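Slide 4 – Container on a white surface
Speaker: Anayeli Palacios
Session 4, kitchen storage track, 7/10/21

Open with the storage audit Higinio Medrano ran in February: 42 kitchens, 1355 containers logged. Give both numbers, then move on. Tables are in the handout.

Define translucent before showing the slide. Light passes through, but contents read as a blurred tone. Labels are still required.
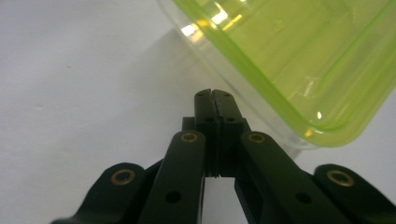 Translucent lime-green plastic against a plain white surface.

Point to the color first. Lime green separates well from white, so a container left out is easy to spot. Clear plastic scored lower in the audit – see the Brerevska kitchens, page 4.

Take questions on lids after the next slide.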